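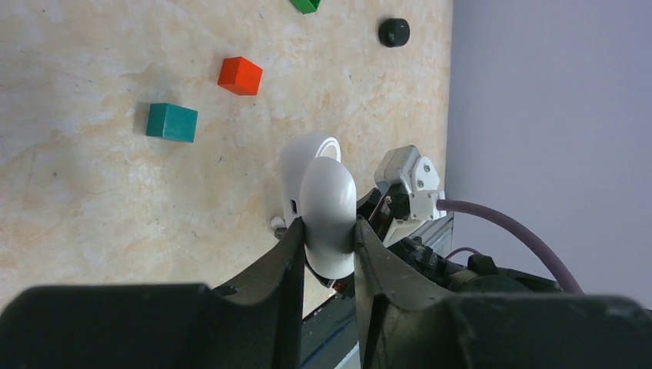 Counting co-productions toward a local content quota

Posted by Eimear Horgan, 10 Sep 2025

We supply a children's block to Somville, a regional channel. Our carriage agreement requires 24 hours of locally produced programs a year, measured on first run only. One series, 12 episodes, was shot here but edited abroad by Dralon. Does it count in full, in part or not at all?
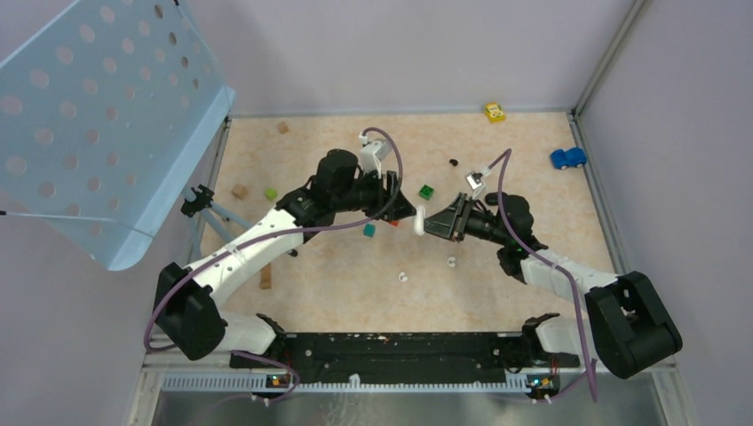 The agreement defines "local" by where principal photography takes place. It says nothing on post-production. The annual return is due in November.

flulline
Should be fine. Ours went through and nobody asked.

nasrallah_tv
Go by the definition in the agreement. If photography is the only test, the series counts in full – but check the schedules at the back, where a spending test is sometimes added.

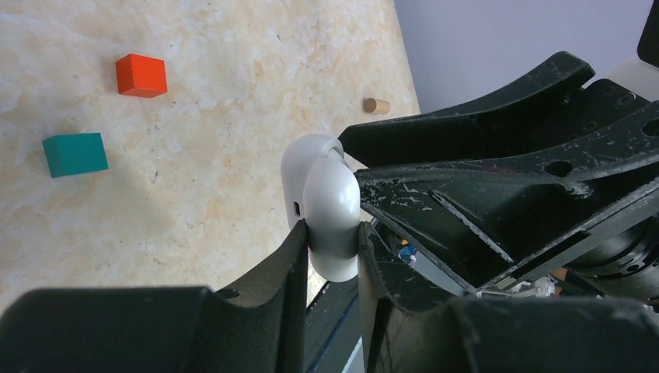
Then prepare the return in this order:

1. List each episode with its first air date and running time, less ad breaks.
2. Take out repeats, including same-day repeats on a second channel.
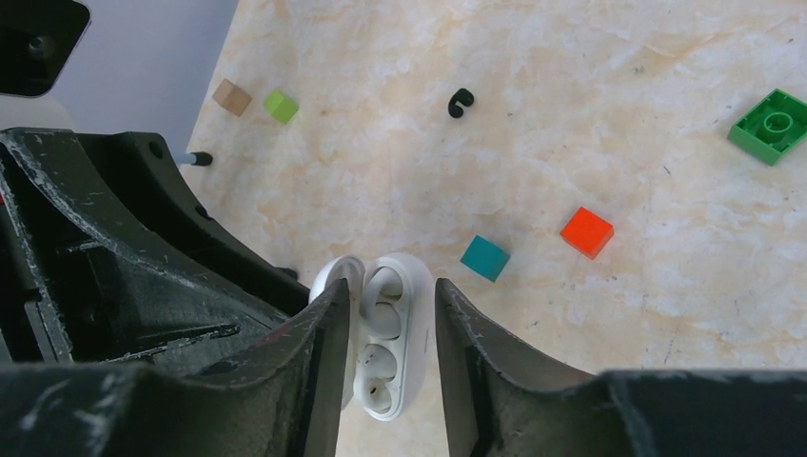
3. Attach the call sheets showing shoot locations.
4. Ask the channel to confirm its reading in writing before you file. Allow up to 14 days for a reply.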